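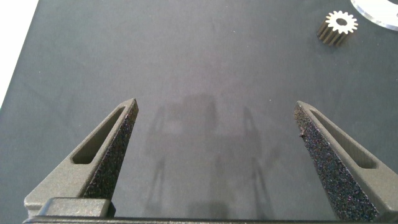 Trademarks, wk 4 - likelihood of confusion
T. Subramaniam, September

Read Orkinard v. Gosselin before class (casebook p. 212). Skip the damages part, we get there later.

Basics
Test = would ordinary buyers be confused about source. Side by side comparison is the wrong way to do it, buyers go on memory.

Factors, short version:
strength of the mark
similarity - look, sound, meaning
how close the goods are
actual confusion, if any
intent
how careful the buyers are

Courts weigh them differently, names vary by circuit. Don't just tally them on the exam!!

Strength: fanciful > arbitrary > suggestive > descriptive > generic. Descriptive needs secondary meaning. WULNESS for soap is fanciful. STALTVILLE for soap made in Staltville, prob. geographically descriptive, see Carter Hawthorne's question from last time.

Surveys
Orkinard's expert asked 100 shoppers, all from one store. Judge gave it almost no wieght. Why? Look at who was asked and how question 2 was worded. Compare Gosselin's survey, 1,336 people but no control group.

For next time: one page memo, pick a side, on the survey evidence only. Bring paper copy, due at the start of class.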